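Clustari Score Library, User Guide
Section 4: Adding a work to the catalog

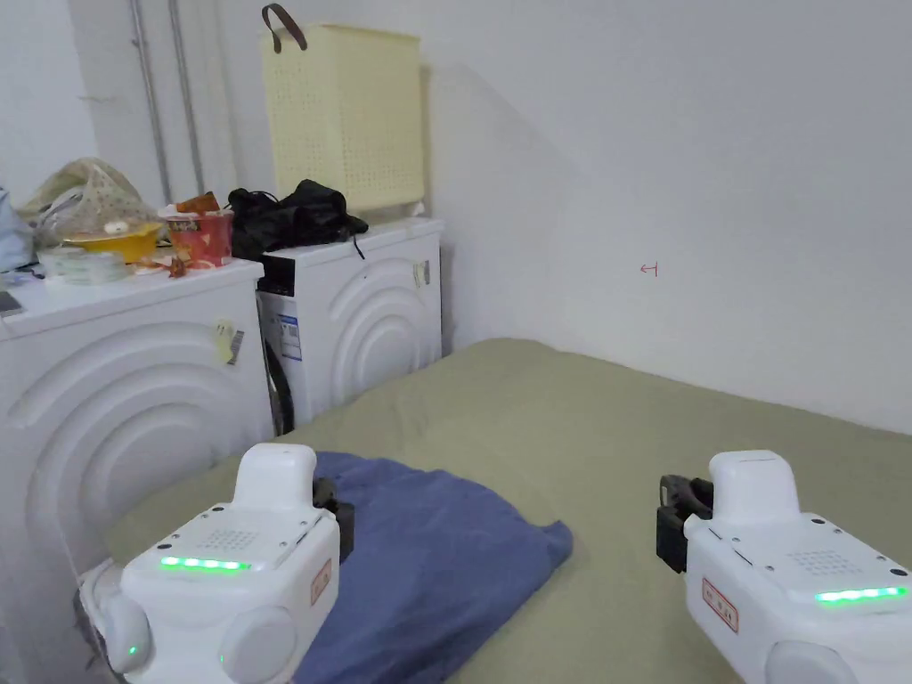 4.1 Before you start

Sign in with an editor account. Reader accounts can search but cannot save changes.

4.2 Entering the composer and title

1. Open Catalog and select New Work.
2. Type the composer's last name. If a match appears in the list, select it. Do not create a second entry for a different spelling.
3. Enter the title in the original language, then the English title in the next box.
4. Add the opus number. Leave the box blank for works without one.
5. Select Save Draft.

Note: Titles longer than 30 characters are shortened on printed part labels. The full title stays in the record.

4.3 Adding parts

1. Open the draft and select Parts.
2. Choose an instrument and enter the number of copies.
3. For clarinet parts, set the key (A or B flat).
4. Select Publish.

Caution: Publishing replaces the older record with the same shelf number. This cannot be undone.

The Plikbridge starter list holds 3,927 works, 893 of them chamber music. Corrections go to Helmi Hyvönen at the Timthorpe office.

Section last revised 12/12/24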